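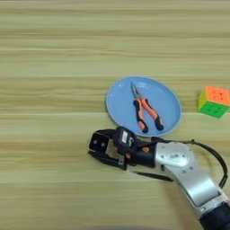
February 2022
By Ljubica Bošković

Do Pliers Really Make You Stronger?

Grown-ups like to say that a tool "does the work for you." Be suspicious of that. A pair of pliers has no motor and no battery. Leave it on a shelf for 300 years and it won't squeeze a thing. So who is doing the work?

You are. All of it. But the pliers do change something, and it's worth finding out what.

Two levers stuck together

A lever is a stiff bar that turns on one fixed point. The fixed point is called the pivot (or the fulcrum, if you like old words). A seesaw is a lever. So is a bottle opener.

Pliers are two levers joined at the same pivot. You push on the long ends, which we call handles. The short ends, the jaws, push on whatever is between them.

Say the handles are five times as long as the jaws, measured from the pivot. Squeeze the handles at the far end and the tips of the jaws press with five times the force of your hand. That sounds like getting something for nothing, and whenever somebody offers you something for nothing you should ask what they left out.

What they left out is distance. Your hand has to move five times as far as the jaws do. Watch closely the next time you use a pair. The handles swing a long way and the jaws hardly move. You have traded a big, easy movement for a small, strong one. In real life you get a bit less than a fair trade, too, as the parts rub on each other at the pivot and some of your effort goes into that.

Is that why some have long noses?

Tavion Obi, who is nine and lives in Narnville, wrote to ask whether needle-nose pliers are stronger than ordinary ones. He thought a longer tool must be a stronger tool.

It's a sensible guess, but check which part is longer. Long handles help you. Long jaws do the opposite. If you hold something at the very tip of a long, thin nose, you are far from the pivot and the squeeze is weaker. Slide the same thing back toward the pivot and the squeeze gets stronger.

Then why make them that way? To reach into narrow places and pick up small things, like the end of a wire or a bead. You give up some force and get some reach. Every tool is a bargain like this, and a label that says "extra powerful" doesn't tell you what the bargain was.

Don't take my word for it

You need a ruler, a pencil, and a few coins of the same kind.

Lay the pencil on a table and balance the ruler across it. If the pencil rolls, hold it still with a bit of modeling clay. Put two coins near one end. Now try to lift them with just one coin on the other side.

If the pencil is under the middle, one coin won't do it. Move the pencil closer to the two coins and try again. Keep going until it works. Then see how high the two coins went, compared with how far the one coin dropped.

If your result doesn't match what I said, don't change your result. Check where the pencil is first. A ruler that isn't centered has its own weight on one side, and that can fool you. It fooled me for most of a morning.

Words to know

Force: a push or a pull.
Pivot: the point a lever turns on.
Friction: the rubbing that slows things down when they slide against each other.

Questions or complaints: write to Wultley Pages for Children, 175 Escobedo Street, Narnville | © Wultley | Back to top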